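Wevdale Repair Shop Owner Says Small Jobs Keep the Doors Open

2021-08-11

Afroza Kanagaratnam opened her sewing machine repair shop in Wevdale with a workbench, a secondhand cash register and a list of customers from her old employer, Dissanayake, which had closed its service counter that June. She did not plan to stay in the business long.

"I gave it one year," she said. "I had the rent for that and no more. Then people kept bringing machines in, and I stopped looking for another job."

Most of the work is plain maintenance. A customer brings in a machine that skips stitches or jams, and Kanagaratnam takes off the covers, cleans out the lint and checks the timing. She charges $90 for a full service and $25 for an inspection. If the customer goes ahead with the repair, the inspection fee comes off the bill.

"Half the time it's the needle," she said. "It's bent or it's in backward. I don't charge for that. I show them how it goes in and they go home."

She learned the trade at Dissanayake, where she started at the front desk taking in machines and writing tickets. The senior mechanic let her sit with him after closing. It was four years before she was given a bench of her own.

"He never explained anything twice," she said. "You had to watch his hands."
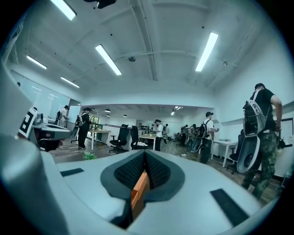

A grey and white machine with a patterned marker on its upper side.

Parts are the hardest side of the business now. Kanagaratnam used to order from Gudau, a wholesaler that delivered in two days. Since last year the wait has been several weeks, and some gears for older models are no longer stocked at all. She buys broken machines at estate sales and strips them, and keeps the parts in labeled drawers along the back wall of the storeroom.

She numbers every repair ticket by hand. The one on her bench the morning we spoke was 2439, a school machine with a cracked bobbin case.

"The school wanted to throw it out," she said. "It's a good machine. It needs one part."

She is less patient with the cheapest new models. Their gears wear out early, she said, and the covers are hard to open without breaking a clip. When the repair would cost more than the machine, she tells the customer before starting.

Kanagaratnam has turned down one offer to sell. Cletska, a fabric store chain, asked her last winter to move her bench into its Wevdale branch and work under its name. She thought about it over a weekend.

"They wanted me to sell new machines too," she said. "I don't want to sell anybody anything. I want to fix what they have."

She plans to start an evening class on basic care this fall, covering oiling, cleaning and thread tension. Customers will bring their own machines. The shop is closed Sundays.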